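Jullik bin-picking set: README

Jullik is a small software package and dataset for learning to grasp and push wooden blocks in a bin. It holds the control loop, the grasp scoring network, the scripts that turn raw logs into training files, and 2,208 recorded attempts. Omolara Adeyemi wrote the perception and planning parts. Inger Þórarinsdóttir wrote the arm driver and still looks after it.

What is in the folder

control/ – arm driver, joint limits, stop handling
perception/ – bin segmentation, height map, block poses
planner/ – grasp and push proposals, collision check
tools/ – log reader, replay viewer, calibration script
data/ – the attempts, split into train and test

The test split has 401 attempts. It was made by session, so no session appears in both splits. Please keep it that way if you publish numbers.

How an attempt runs

The arm waits outside the bin while the perception node takes one image and builds a height map. The planner proposes up to 58 actions, drops the ones that would bring the fingers into a wall, and ranks the rest. The top action is sent to the driver as a list of waypoints. If a block lies flat against another block, grasps across the pair score low and a push is usually picked first. 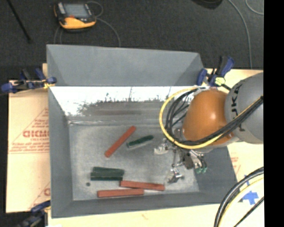
The driver runs its own checks on the waypoints before any motion starts. A failed check writes a line to the log and returns control to the planner, which takes the next action on the list. After three failures in a row the run stops and waits for a key press.

Log fields

attempt_id: integer, unique across the whole set
action: grasp or push
start_pose, end_pose: in the bin frame, meters and radians
score: what the network gave the action before it ran
result: 1, 0 or -1 (-1 means the operator stopped it)
notes: free text, mostly empty

Getting started

Run tools/calibrate first and follow the prompts. Then start the driver, then perception, then the planner. The planner will exit with a timeout if the driver is not up. To replay a logged attempt without hardware, use tools/replay with the attempt id.

Training on the full train split takes roughly 700 steps before the loss levels off with the default settings. Larger batches work but need a lower learning rate – see planner/config.

Known problems

Dark green blocks are sometimes merged into one when they overlap. Changing the depth threshold helps a little and makes the bin walls worse.

Images taken while the arm is moving can be blurred. They are kept in the set, and the log reader skips them unless you pass keep_all.

The old Climton log format is read but no longer written. Timestamps in those logs are in local time.

Calibration drifts if the bin is moved. Run the script again after any change to the clamps.

Use

Free for research and teaching. Bug reports go to Omolara, driver questions to Inger. Include the attempt id and the config file.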